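From: Ionuț Hodoroagă
To: Grutevstead growers list
Date: Feb 11, 2019
Subject: Re: Bottom watering for all the seedlings?

Laurențiu Tănase wrote:

> I've read the Orkis booklet twice now and I'm convinced. They say watering from below gives stronger roots and no damping off at all. If we order 40 trays together we get them for the price of the thin ones. Can I put everyone down for a couple?

Please don't put me down yet.

I've no quarrel with watering from below. My leeks get it and they're fine. What I don't believe is "no damping off at all". Orkis sell trays, so of course the booklet says trays. It doesn't say what compost they used, how warm the house was or what they compared it with. **One** good spring in somebody's heated greenhouse tells me very little about our tunnel in a cold March.

I lost 15 pots of basil in September, all stood in water from below. My fault, I left them sitting in it overnight. But the booklet has no line on when to tip the water out, and you'd think that would come first.

Then the money:

- 400 for the lot is only cheap if we use the lot
- we had 13 people sowing last year, and most of them share
- Vasiliu in town has plain ones, and I can't see the difference

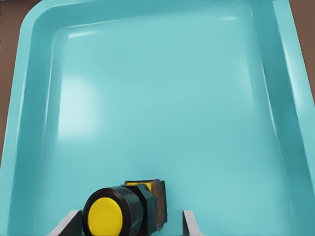
If you want to find out, do half of the Flendetti tomatoes one way and half the other, same compost, same shelf, same day. Write down what dies. I'll lend you my old trays for it and I'll happily eat my words in May.

Has anyone else tried both side by side? I mean with the same seed, please.

Ionuț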